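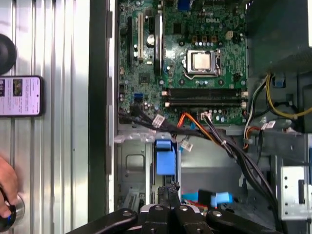 The budget was spent twice before anything arrived, according to the workshop manager at Bililness, and the second time was on spares. The firm takes old office computers apart for parts. It wanted one arm and asked Jelano and Vumutov for prices.

"The arm was the easy bit," the manager said. "Fingertips are what you keep paying for. We put down 400 pounds a year for those and I'd go higher now."

Delivery was quoted at 11 weeks. A second arm is planned for June, "if the first one pays its way".

Filed under: Kit and Costs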